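Restroom Robots and the Evening Crew
Project report, Work and Technology course
Fabian Zürcher and Impi Huttunen

1. What we wanted to find out

Our project looked at what happens to cleaning staff when part of their work is handed to a machine. We picked restroom cleaning for two reasons. Most people in the trade say it is the part of the job they like least, and it is also where the work is hardest to automate. Floor scrubbers have been around for years. A machine that works around a toilet has to reach over and behind things in a small space.

The company we worked with, Drolstead, cleans office buildings. It is preparing a trial of a robot arm at its Pukgate site, starting in December. Until then everything is being worked out in simulation. Our contact was Leopold Lehner, who plans the shifts.

2. How we did it

We interviewed 11 cleaners from the evening crew, each for 20 minutes, in the break room before the shift started. We also followed two of them on their rounds and wrote down the order of the tasks. Cyrill Hubmann helped us put the notes into a table. On 7 August 2019 we went through our first results with Roswitha Marti, the crew's supervisor, and she corrected several points about how the rounds are divided up.

One evening round at Pukgate covers 18 restrooms. A cleaner does the fixtures first, then mirrors, then supplies, then the floor. We had expected the floor to take longest, but fixtures did.

3. What the cleaners told us

Most of the crew were not worried about losing their jobs right away. They were more concerned about hours. If the fixtures are taken out of the round, the round gets shorter, and several people depend on the full evening's pay. Mr. Lehner told us the hours would stay the same during the trial. He could not say what would happen after it.

The second concern was who fixes things. Two cleaners had worked with a floor machine at another site, and there they had ended up emptying it, untangling it and reporting its faults without any extra pay or training. They wanted this settled in writing.

Some were in favor. Bending over the bowl and reaching behind the tank is hard on the back and knees, and four people said they would gladly give that up. Ms. Marti added that small things left on top of a tank are a daily nuisance, and that a person decides in a second whether something is trash or belongs to someone. She did not think a machine should make that choice.

4. The task in simulation

The model restroom has a toilet with the lid closed, dark gray tile and a robot arm. 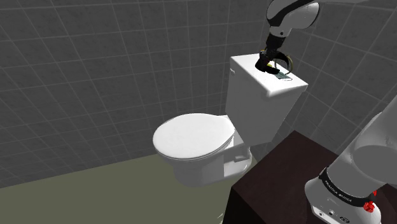
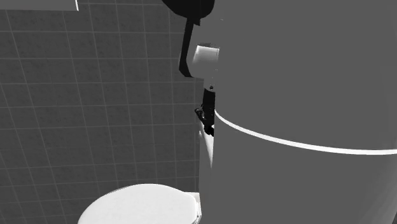
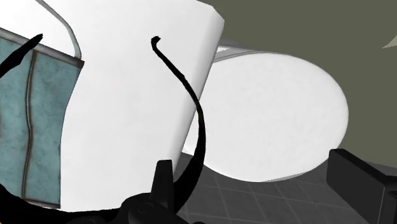 When we showed the simulation to the crew, the first comments were about space. The stalls at Pukgate are narrow, and one cleaner asked where she was supposed to stand while the arm was moving. We passed this question on and it is now on the list for the trial.

5. Results and limits

What changes first, as far as we can tell, is the order of the round. Cleaners would have to plan around the machine, wait for it or come back later. The crew now decides among themselves who starts where, and they value that. We recommend that Drolstead let them keep setting the order, and that checking on the robot be counted as paid work with its own training.

Our sample was small and came from one site. We also talked to people before the change, so we can only report what they expect. Impi plans to repeat the interviews with the same crew once the trial has been running for a few weeks.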